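Resources > Talks > Speaker notes > Joining small bricks

November 28, 2023
Posted by the Jenach workshop desk

Overview Notes Handouts Contact

Slide 1. Scope. Toy bricks with studs, joined in small groups on a covered tabletop. Talk given first at Istarbridge in August; timings revised. Allow 19 minutes without questions.

Slide 2. End-to-end pairs. Start with the shortest case: a green two-stud brick and a small blue single-stud brick, joined in line. Explain that a short pair leaves little to hold, so grip position matters more than force. Pause on the slide.
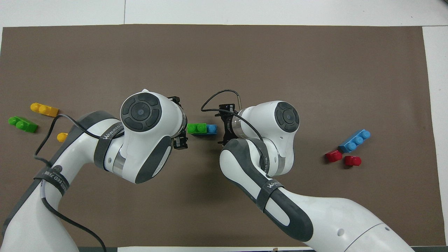

Cavmont wrote after the August session that pairs are the wrong place to begin, and that beginners should learn straight stacking first, where the studs do the aligning. Fair point for a class. For this talk keep the order as it is - the stack comes next anyway.

Slide 3. Stacks. Define terms before going on: lower brick, upper brick, side piece. Square the upper brick over the lower one, then press. Pressing at one corner tilts it. The Coste trial logged 382 joins, of which 184 were stacks; 7 stacks were rejected for tilt. Read the figures once and do not discuss the rest of the table.

Slide 4. Working close together. A small green block on a light blue one, with a small blue piece held just beside the stack. Clearance is the subject.

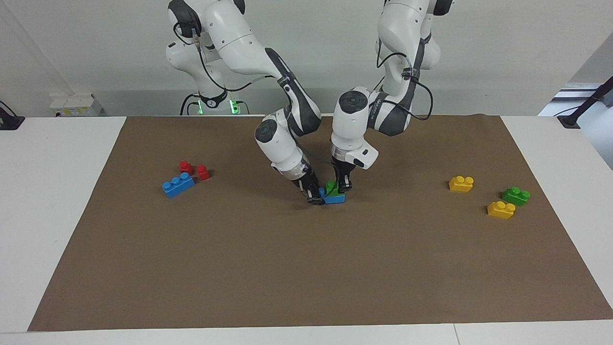
Keep the side piece low until the stack is seated. If the stack shifts, stop and square it again - do not correct with the side piece. Mention surface covering only if asked.

Slide 5. Questions. Spare bricks are in the Jenach box. Return the pointer to the front desk.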